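The Orange Screwdriver

Reading time: 4 minutes

Mitiku Wolde had been at the repair shop for two years before anyone let him close up on his own. It was the last day of August and Myung-ja Maeng had gone to Ukley to see her sister. She left him the keys, a pot of soup and a list.

The list had three things on it. Finish the radio for Mr Negash. Ring the supplier in Bistitz about the fuses. Sort the drawer.

He rang Bistitz first and listened to the music until it stopped. A woman told him the fuses had gone out in June. He said they had not arrived. She said they had gone out, and gave him a reference number, 2,341, as if he could put it in a radio. He wrote it on the back of the list and thanked her.

Then he sat down with Mr Negash's radio. It was a Dondik, older than he was, and the case had been opened before by someone who didn't care for it. One of the screws at the back had no slot left to speak of. Mr Negash had brought it in under his coat, although it wasn't raining, and had said he only wanted it to play the news. He didn't mind about the music stations. He had said this twice.

Mitiku tried the first screw and it turned. He tried the second and it turned too. He put them in the lid of a jar. The third was the bad one. He leaned on it and felt the blade ride up and out, and he stopped, because Myung-ja had told him on his first morning that you stop when you feel that. You get up, she said. You walk to the window and look at something a long way off. Then you come back and see whether you're still angry.

He went to the window. A man was trying to get a mattress into a small car. He had the front half in and was standing with his arms round the rest of it.
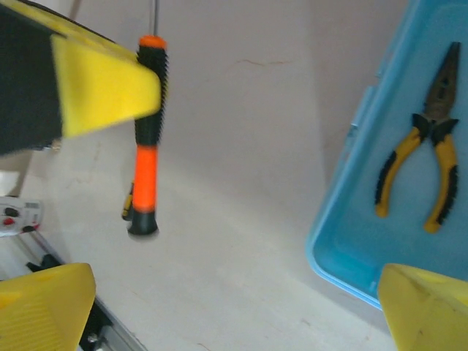

Myung-ja did not like new tools. She owned four pairs of pliers that had been her father's, and a soldering iron with tape round the lead, and she spoke of the big hardware shop on the ring road as though it were a casino. So it had surprised him when she came in one morning with a screwdriver still on its card. She had paid 700 for it and was ashamed of the price. The handle was orange and black, with a ribbed part for the grip, and she had held it up and said that at least she would be able to find it. After that she used it for everything. The old ones stayed in the drawer. She would work with it for an hour, then stand it on the pale table and look for her glasses, and the orange was the first thing you saw when you came through from the front.

He had asked her once why she bought it. She said her hands weren't what they were. She said it in the same voice she used for telling customers that a part was no longer made, and then she asked him to pass her the meter.

Mitiku came back from the window. He was still a bit angry, but less. He found a wide rubber band in the drawer, laid it flat over the bad screw and pressed the blade down through it. He turned very slowly. Nothing happened, and then there was a small crack, and the screw came round a quarter, and then the rest.

Inside, the radio was full of grey fluff. He brushed it out with a paintbrush. There was a wire loose at the speaker, only one, and it took him less time to solder it than it had taken to get the back off. He plugged it in and a man was reading out the price of wheat. He let him finish.

He ate the soup cold, standing up. Then he did the drawer. There were more than two dead batteries in it — he stopped being interested in how many — and a key with no label, and a photograph of Myung-ja at perhaps twenty, on a beach, squinting at whoever was holding the camera. He put the photograph back where it had been, at the bottom, and laid the old screwdrivers on top of it in order of size.

She telephoned at six.

"Did it come out?" she said.

"It came out."

"Which one did you use?"

"Yours," he said.

She was quiet for a moment. He could hear plates, and her sister talking to a dog.

"Good," she said. "Leave it out on the table, then. Don't put it in the drawer."

He said he wouldn't. He turned off the lights at the back, then the lights at the front, and checked the door twice. Across the road the mattress was leaning against a wall and the small car had gone.

More stories

The Ferry to Ukley
Three Letters About a Fence
What Mrs Negash Kept
A Week Without the Lift
The Dog at Number Nine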